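Firska Amlow Review: Eight Analog Voices in a Desktop Box

Categories: Hardware, Drum Machines, Studio

The Amlow is Firska's second drum machine and its first with a full step sequencer. It has eight analog voices, a stereo mix output, individual outputs for every voice, and a list price of $920. I used it for most of the winter, both in the studio and as part of a live techno set, and the notes below apply to firmware build 3471. Owners on earlier builds should update before reading the section on sync.

The voice layout is fixed. There are two kicks, a snare, a clap, a rim, a pair of metallic voices for hats, and one voice Firska labels Multi, which can be a tom, a cowbell or a short bass note. Nothing can be reassigned. If you want three toms you will have to sample them elsewhere.

Kick one is the reason most people will look at this box. It is a bridged oscillator with a separate click generator, and the two have independent decay and level controls. With the click turned down and the pitch envelope kept short, it sits under a rolling bass line with very little EQ. Turned up, the click stays clear of the hats. Kick two is simpler and has a fixed envelope shape. I ended up using it as a low rumble layer, one step behind kick one, with the filter almost closed.

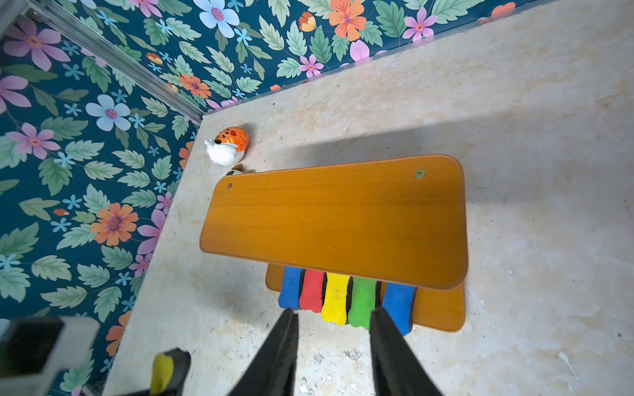

The snare and clap are less successful. The snare has a usable body but the noise section is dull above the middle of the tone knob, and past that point it gets louder without getting any brighter. The clap has three repeats and no control over their spacing. Both voices benefit from an external processor, and having individual outputs makes that easy to set up.

Hats are good. Open and closed share a choke group by default and this can be turned off per pattern. The metallic voices track pitch over a wide range, so a slow modulation across two bars gives the kind of drift you would otherwise program by hand. There is a slight level drop at the top of the range. I corrected it at the mixer and stopped thinking about it.

Sequencer

Patterns run up to 64 steps. Each track can have its own length and its own clock division, and both are reachable from the front panel without a menu. Step conditions include probability, every second, every fourth, and a fill state that is only active while the Fill button is held. The tempo range tops out at 300 BPM, which matters mainly if you want to run the sequencer at double time and keep your step resolution.
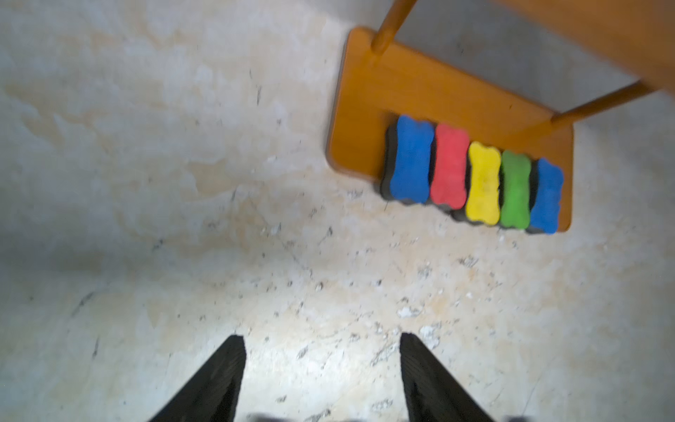
Renate Colvey
Hardware Reviewer

Swing is global. At this price I would expect it per track, and the older Bolis desktop unit does offer that. There is a workaround using microtiming, which can be set on each step, but it takes a long time to enter and it does not survive a change of track length. Change the length and the offsets on the new steps default to zero.

Pattern changes are clean. I could queue the next pattern at the end of the current bar or at the end of the longest track, and in a set I left it on the first option throughout. Muting is immediate, with a second mode that holds the mutes until you release Shift. Two tracks can be unmuted and a third muted on the same beat this way, and I would not want to play a breakdown without it.

Sync and Connections

On MIDI clock from a computer the Amlow held steady over long sessions. Earlier firmware had a known problem where the first step after a Start message was late. On 3471 I could not reproduce it, either from a DAW or from a hardware sequencer. Analog clock input is stable too, but it expects a pulse rate set in the global menu and there is no automatic detection. Get it wrong and the unit runs at half speed with no warning on the display.

The individual outputs are unbalanced quarter-inch jacks. Plugging into one removes that voice from the stereo mix, and there is no setting to change this. USB carries MIDI only. Anyone hoping to record all the voices over a single cable will need an interface with enough inputs.

I measured no noise worth reporting on the main outputs at normal gain. With the internal drive at maximum there is a faint hum between hits, most audible on the kick outputs. It was gone in the mix every time.
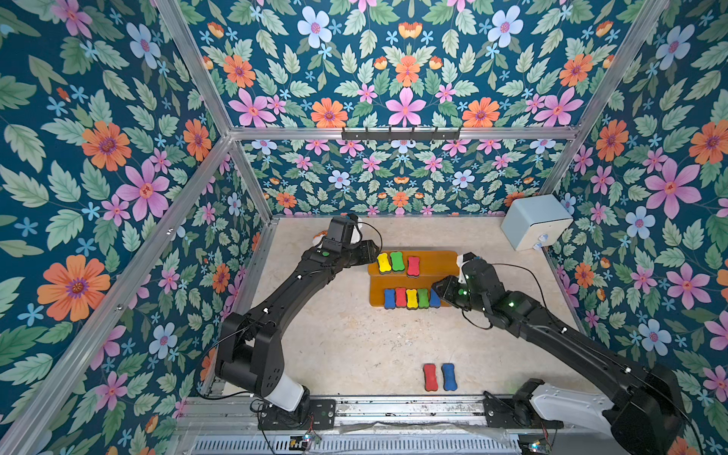 The drive circuit itself is mixed. At low settings it thickens the kick and brings the rim forward. Past the halfway mark the low end thins out and the hats take over. There is no blend control, so parallel drive means giving up two outputs and doing the job on a mixer. I ran the kicks through a Marquez stereo saturator instead and left the internal drive just above zero.

Build

The case is steel with plastic end panels. Knobs are full size on the two kicks and small elsewhere, and the small ones are close together. With large hands it is easy to move snare decay while reaching for clap level. The step buttons are firm and make an audible click, which a room microphone will pick up. Power comes from an external supply with a locking connector. The display is readable from a standing position but washes out in direct light.

The manual covers every function and has a useful table of MIDI control numbers. It does not cover the pattern file format, and the librarian software was not ready when I finished this review. Backups are currently done by SysEx dump, one bank at a time.

Specifications

Voices: 8, analog
Outputs: stereo mix, 8 individual
Sync: MIDI, USB MIDI, analog clock in and out
Maximum tempo: 300 BPM
Firmware tested: 3471
Price: $920

Verdict

Buy it for kick one, the hats and the mute handling. Producers who rely on a bright snare or on per-track swing should try the Bolis first – it costs less and its kick is weaker, but the sequencer is more flexible. Firska has listed per-track swing as planned for a later update, with no month given.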